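Wann räumt endlich jemand anders auf?

Seit Jahren wird mir ein Haushaltsroboter versprochen, und seit Jahren stehe ich am Dienstag selbst mit dem Lappen im Bad. Man wird also neugierig. Im Februar habe ich mir deshalb angesehen, wie die Maschinen fürs Putzen und Wegräumen üben. Fluvari heißt die Simulation, in der ich ein paar Abende verbracht habe, und sie läuft sogar auf meinem alten Rechner, wenn man währenddessen nichts anderes von ihm will.

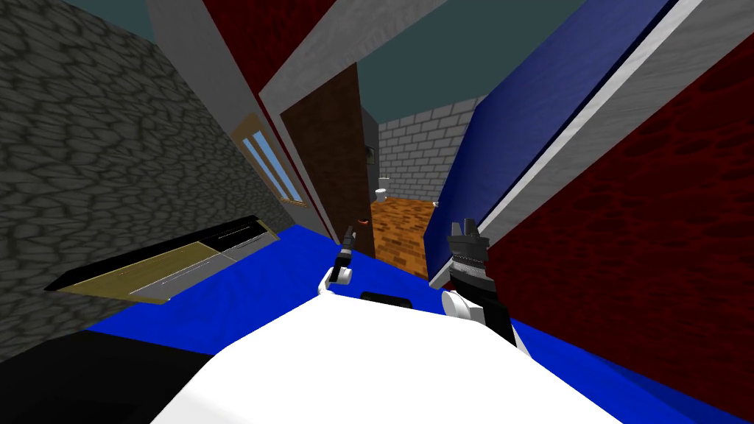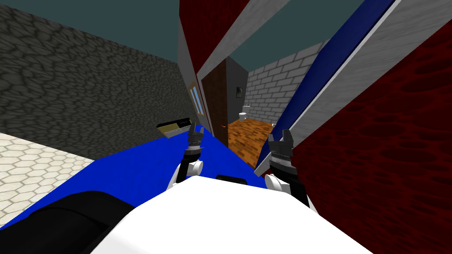
Greifer in der simulierten Wohnung, im zweiten Bild beide offen.
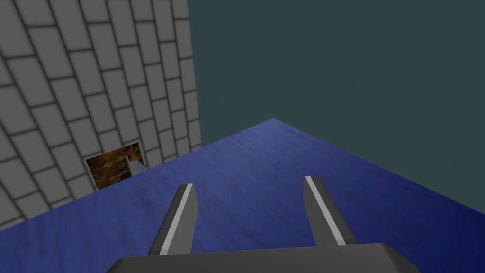 Nima Golestani schrieb mir dazu, ich solle mich nicht so anstellen, eine Spülmaschine habe schließlich auch keine Arme und mache trotzdem mehr im Haushalt als die meisten Ehemänner. Da ist was dran. Die Spülmaschine hat allerdings den Vorteil, dass man ihr das Geschirr bringt. Sie muss nicht durch die Wohnung fahren, eine Tasse als Tasse erkennen und sich überlegen, ob der Rest Kaffee darin noch jemandem gehört.

Und genau da hängt es, soweit ich das als Laie beurteilen kann. Die Kraft haben sie, die Geduld sowieso. Aber »räum mal kurz auf« ist ein Satz, an dem schon meine Kinder scheitern, und die haben Finger. Zwei gerade Backen, die auf- und zugehen, reichen für einen Klotz. Für ein Spannbettlaken möchte ich das erst sehen, wobei ich zugeben muss, dass ich Spannbettlaken selbst zu einer Art Knödel verarbeite und dann die Schranktür schnell zumache.

In der Simulation lässt sich eine Aufgabe beliebig oft wiederholen. Ich habe über 2000 Durchläufe rechnen lassen, immer dasselbe: Gegenstand nehmen, woanders hinstellen. Von den letzten 100 gingen 8 daneben. Klingt hervorragend, bis man es auf die eigene Küche umrechnet. Bei 100 Tellern hätte ich nach einer ordentlichen Familienfeier 8 weniger, und meine Schwiegermutter kennt jeden einzelnen davon persönlich.

In der Werkstatt sieht es freundlicher aus. Bei Gounder, wo ich früher gearbeitet habe, setzt ein Arm seit Längerem Gehäuse in Kartons, den ganzen Tag, ohne zu murren. Nur liegen die Gehäuse dort auch immer an derselben Stelle. Ningsih Chong aus der Montage meinte, sobald eines verdreht ankommt, ruft der Arm nach einem Menschen. Das kenne ich aus dem Haushalt, da heißt der Mensch Papa.

Mein Zwischenstand also: Saugen geht, wenn vorher jemand die Socken aufhebt. Rasenmähen geht auch, wenn vorher jemand den Gartenschlauch wegräumt. Socken und Gartenschlauch gehen noch nicht. Fürs Bad bin vorerst weiter ich zuständig, das Waschbecken habe ich heute schon gemacht, die Dusche kommt nach dem Abendessen dran.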